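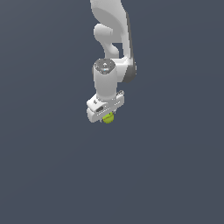 Simulated arm holding a small yellow-green object in its gripper.

Cell budgeting (robotics)

Cell budgeting is the planning of costs for a robot work cell before any order is placed. Covers arm, gripper, guarding, software, training, spares. Term used mostly by small shops and school labs.

Simulation stage
Usually first, and cheapest. The arm and gripper are modeled on screen and test grips run on small parts. Catches reach problems early. The Trirton planning guide (March 2020) sets aside 13 percent of the total for this stage - many buyers skip it and pay later.

Main costs
Arm: largest single line, often under half the total once everything is in.
Gripper: quoted separately by most sellers. Fingers wear, so order 2 sets.
Guarding and floor work: commonly left out of first drafts.
Integration: billed by the hour. Hard to predict, and the usual cause of overruns.

Lease or buy
Leasing suits short runs. In the Kofler method a lease is prefered under 800 running hours a year, purchase above that. Critics say it ignores resale value. Urkov tables use the same cutoff but add service visits.

Payment terms
Typically 50 percent with order, rest on acceptance. Trorkska contracts hold back a final part untill the cell has passed its trial run - terms vary by seller.

See also
Work cell
Offline programming
Total cost of ownership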